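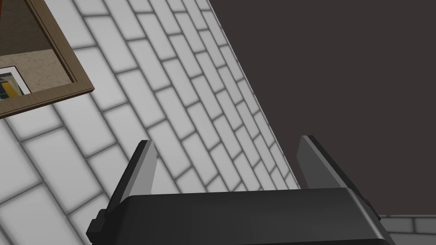
By Concetta Pagano
Tuesday, 7:40 a.m.

The Hillo workshop has its simulated kitchen arm running properly again, and the team is thrilled with how little it took. The arm, known in the building as Rukance, lives entirely in software. It practices reaching and gripping in a rendered room with white subway tile on the wall, and what it learns there goes to the real arm downstairs.

Trouble started after a software update in December. The two fingers would close fine on a mug and then open a hair unevenly, and over a long run the error piled up. Out of 585 practice grasps in one overnight batch, 169 ended in a drop.

Aino Savolainen, who maintains the cell, spent the better part of a week on it. She parked the gripper open with nothing between the fingers, pointed the wrist view at the tiles and stepped through the joint settings one at a time. The straight grout lines gave her something steady to judge the finger tips against (she swears by them!).

The fault was in the finger settings. The update had put the friction value for one finger joint back to its default and left the other alone, so the pair no longer moved as a pair. Savolainen matched the 2 values, reset the zero point with the fingers fully open and ran the batch again. Drops fell to 5.

"I was grinning at my desk like a kid," she said. "You change one line, hit run, and the whole hand feels different."

She has since added a short check that runs before every batch. It opens and closes the fingers, compares their travel and stops the job if they disagree. The workshop also keeps a saved copy of the joint file now, so the next update can be compared with it line by line.

Next up is the wrist, which still has a slight wobble at high speed. Savolainen has already started on it.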